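Labeling and Placing Plastic Storage Containers on a Hard Floor

Applies to: rigid plastic containers, opaque or tinted, stored at floor level in a pantry, utility room or closet.
Time required: 30 minutes for a small room
Skill level: basic

Overview

This page covers the floor-level part of the Cluncombe storage layout. Shelf placement is covered on a separate page. The procedure assumes that the containers have already been emptied and sorted and that the lids, if any, have been matched.

What you need

Tape measure
Painter's tape
Removable labels and a permanent marker
Two microfiber cloths
Dish soap and warm water
Felt or rubber pads, self-adhesive (optional)

Step 1. Clear and clean the floor

Remove everything from the section you are working on. Sweep first, then wipe with a damp cloth. Let the floor dry completely before you set anything on it. Moisture trapped under a flat plastic base leaves a ring on light-colored flooring, and the ring is hard to remove from unsealed grout.

Step 2. Mark the storage line

Measure 16 inches out from the wall at both ends of the section and run a strip of painter's tape between the two points. Containers stay behind the tape. If a door swings into the space, open it fully and check that it clears the tape.

Step 3. Set the first container

Start with one container and leave the rest out of the area. Put it down upright, flat on its base, and press lightly on each corner of the rim. If it rocks, turn it a quarter turn and test again. A container that rocks in every position has a warped base and should go on a shelf liner or be used for light items only.

A cream container on a pale floor has little contrast and is easy to kick in low light. Put a strip of colored tape along the front edge, or use a dark label. 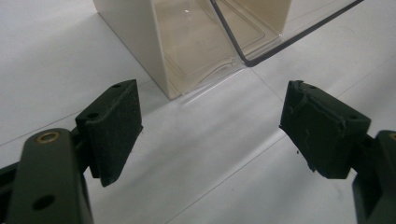
Step 4. Apply the label

Wipe the label area with soapy water, rinse, and dry. Place the label on the side facing the room, near the top. Write the contents on the first line and the month on the second, for example "Rice, February." Do not label the lid alone. Lids get swapped.

Step 5. Add the remaining containers

Work outward from the first container. Leave a finger's width between neighbors so that each one can be lifted without dragging. Heavy contents go nearest the door.

Step 6. Check and remove the tape

Lift each container once and set it back. Pull the painter's tape up slowly at a low angle.

Related pages
Cluncombe layout: shelves
Removing label residue from plastic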